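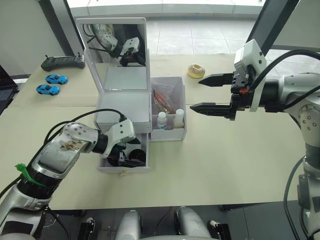 Chapter 12
What a Price Is For

Ask a shopper in Trodton why a jar of face cream costs $40 and you will hear about rare oils. Ask the store and you will hear about rent. Both answers leave out the shopper, who paid it.
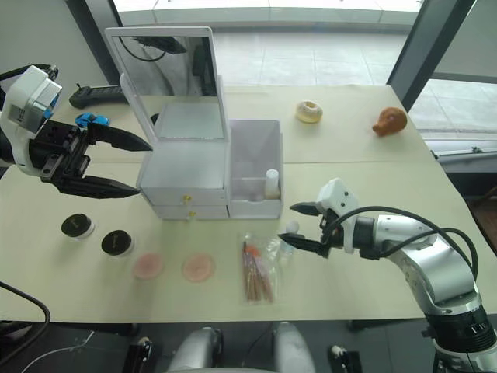 Economists call the most a buyer would hand over for a good her willingness to pay. It differs from one person to the next, and it moves with mood, income and the price on the next shelf. A white vanity organizer with a mirror might be worth $70 to one household and nothing at all to the household next door, which already has a bathroom. The seller has to pick one number for both.

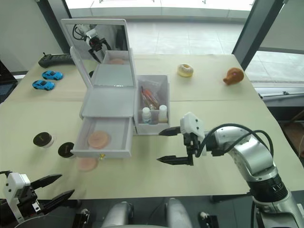 Suppose the Lowther Company sells its Oso hand lotion at $12 and moves 100 bottles in December. At a higher price it would sell fewer – how many fewer is the subject of this chapter, and of a good deal of worry at Lowther.

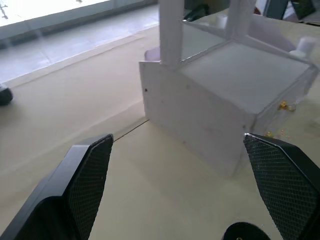

We begin with the demand curve, which slopes down and is usually drawn straight by people in a hurry. Section 12.1 builds one from the Trodton figures. Keep a pencil handy, and an eraser.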